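Plomden-list: small shop automation, buying and running
Subject: Re: Budget for the cloth cell, second try
From: Ruan Maluleke
Date: May 24, 2022

Kimie,

Thanks for sending the numbers. I read them twice, the second time sitting down. My answers are under your points.

Kimie Uchida wrote:
> The Tasten quote for a second gripper came in at 2572, before
> shipping. Purevholm want less but can't promise delivery before
> January. I would like to order one of them this week and be done.
> Do we really need to budget for fingers separately? They look
> like they would outlive me.

They may well. The pads won't. Put in a line for spare fingers and pads, 14 sets, and let accounting complain. I priced our last cell without any and spent the spring explaining a long string of small orders to a man who prints out his email.

As for whether a narrow plate finger is the right tool for thin cloth, look at how the fabric pulls where it's pushed in:
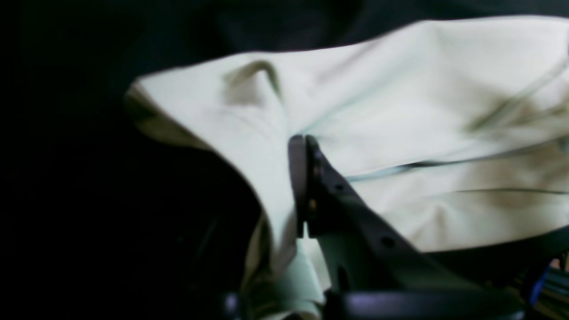 1. Gripper

I'd go with Tasten. Purevholm's is a nice piece of work, and January is a nice month, but the Pathirana order won't wait for either. Ask Tasten if the price includes the mounting plate. Last time it didn't, and the mounting plate cost what I used to pay for a bicycle.

2. Lighting

You have zero in this row. Pale cloth against dark cloth is hard enough to sort out by eye, and you're asking a small camera to do it with whatever comes off the ceiling. Two cheap lamps and a dimmer. Put down 40 each and I won't ask where the change went.

3. Work surface and cables

Your sheet says "table, existing." Fine, but a woven cover is a thing fabric can cling to, and the cables lying across it are a thing everything can cling to. Price a smooth top and some cable clips before you price anything clever. 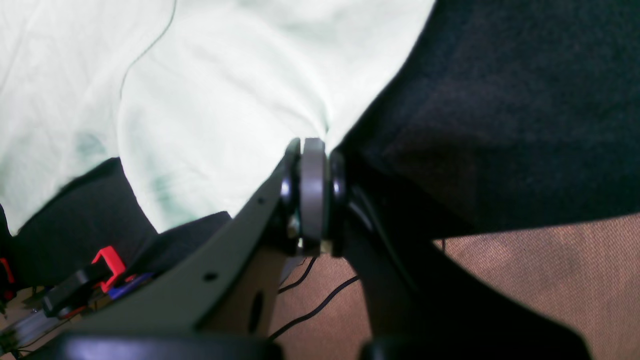 Plomden-list Digest, Vol 23, Issue 7

4. Training time

> I have put in two days for setup. Is that enough?

It's enough to find the box with the screws in it. Call it two weeks and charge half to the Pathirana job. Light fabric and dark fabric should be on the schedule as separate tasks, with their own hours, and the mixed pile after both.

5. Contingency

You wrote "TBD." I have seen that approved exactly once, and he retired soon after. Pick a number.

Send me the new sheet when you have it and I'll sign the Tasten part right away. The rest can go up with the summer requests.

Ruan

--
To leave Plomden-list, write to the list owner. Please trim your quotes.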